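Gave up the second car in March. Clasham, hilly end

October 4, 2021

They didn't want their names used, "because my sister reads everything." Fair enough. A couple in their forties, two kids, a house at the top of Kullach Road, and since March one car between them. I went over to ask how it's going.

Mixed, is the short answer.

"The first month was awful," she says. "We'd both just assume we had it. I'd be standing in the driveway with my bag."

It started with a repair quote. The old wagon needed a gearbox and the mechanic said 700 dollars for the part alone, labour on top. They sold it for 600 to a bloke from Zondelitz who came with a trailer and didn't haggle. He still sounds a bit put out about that. "Should've asked for more. You always think that after."

So now there's a calendar on the fridge. Colours for each person. Whoever writes it in first gets the car, except Thursdays, which are his, no arguments, for reasons to do with his mum's physio. The rest is the number 38 bus, which goes down the hill to the station and takes some 8 minutes if the lights behave. Coming home is longer. It goes via the hospital.

"I read on it," he says. "I hadn't finished a book in years. I've finished four." She says three. They have a short discussion about wether the cricket one counts.

Money? They've saved, but she won't put a figure on it. Rego, insurance, tyres. Some of it has gone straight back out on taxis, mostly in winter, mostly her. "I'm not walking up that hill in the rain with a laptop. I'm just not."

The kids were the surprise. The older one rides to school now and has opinions about bike lanes. The younger one misses being dropped at swimming and says so, loudly, from the hallway while we are talking.

Groceries took the longest to sort out. They used to do a big shop at Gentile on Saturdays and pack both cars for the week. Now it's smaller trips, a trolley bag with a dodgy wheel, and a delivery when they run out of the heavy stuff. Milk is a sore point. Neither wants to carry it.

Would they go back? He says no straight off. She takes longer.

"If one of us changed jobs, maybe. Ask me in July - I'd probaly say yes in July."

The garage has half a table tennis table in it. The other half is on order.
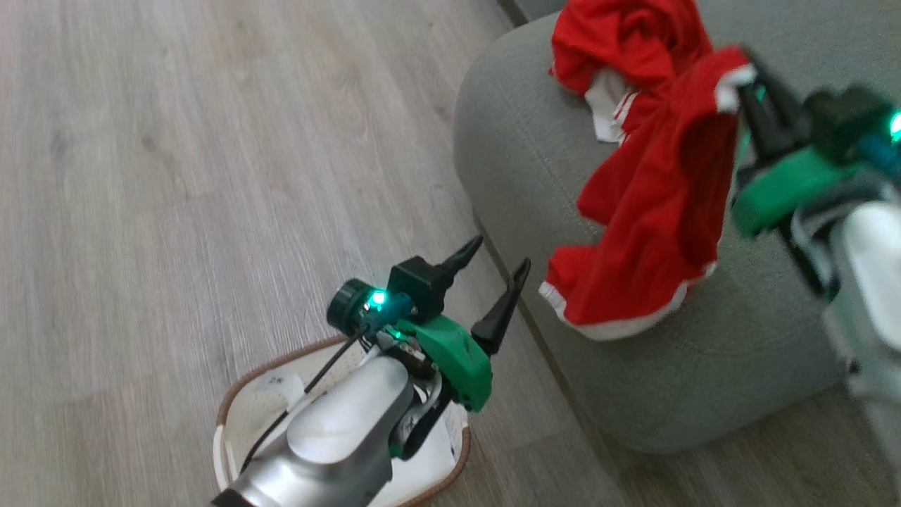
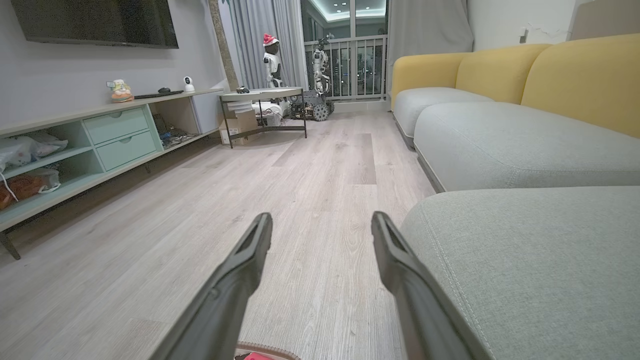
Grey seating and timber-look floor, at the house in Clasham.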